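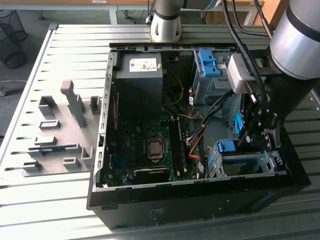

Pre-opening safety check, robot dismantling demo
Koltbridge open day
Checked 22/07/2024, before the doors opened

I've done the Patport form in the order I walked it, and put my comments under each line (sorry, they do go on a bit).

1. Emergency stop within reach of the presenter
Pass. Pressed it myself, twice, and the arms stopped dead both times. I'd still like a second button on the visitors' side before the August session.

2. Visitor line marked on the floor
Pass, after a fix. The tape from the last event had worn to nothing by the door, so we laid a fresh strip.

3. Computer unplugged from the mains
Pass. No lead anywhere near it! Please keep the power supply shut though, however much people ask what's inside. If a visitor wants to know, tell them it can hold a charge and move on to the memory.

4. Side panel off and stored
Pass. It went under the desk in the back office. Those edges are sharp and I don't want it leaning where a child could grab it.

5. Case sitting steady on its side
Pass. I gave it a good shove from each corner and it stayed put on the slats.

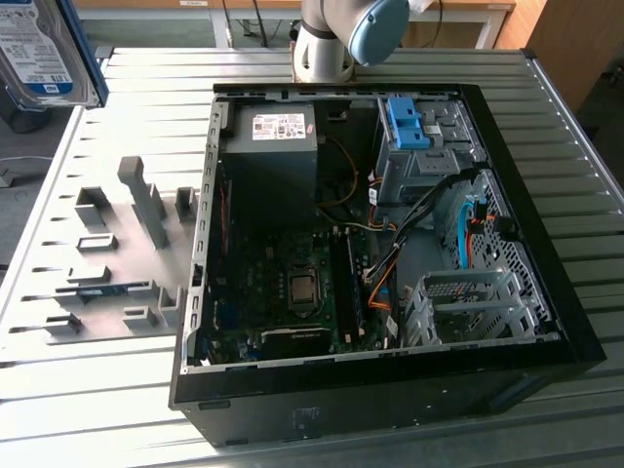

6. Cables inside the case
Pass with comment. There are loops in there that a finger could catch on, human or otherwise. Presenter to look them over between runs, with the arms stopped.

7. Parts holder to the left of the case
Pass. Go gently with the tall post, it's the bit everyone knocks with a sleeve.

8. Floor clear behind and beside the table
Action needed. There's a white cable on the floor over to the left. It wants taping down or moving before anyone is let round that way.

9. Speed limit set for public running
Pass. Dateo slow profile loaded and locked. It does look a touch sleepy, but I much prefer it like that with a crowd in.

10. Group size
Max 13 per showing. We've 33 booked for the morning, so please run it as three groups and don't be talked into two!

11. First aid kit and extinguisher
Pass. Both by the Benkirane stand, both in date.

Result: fine to open once item 8 is sorted. Come and find me when it's done and I'll sign the sheet.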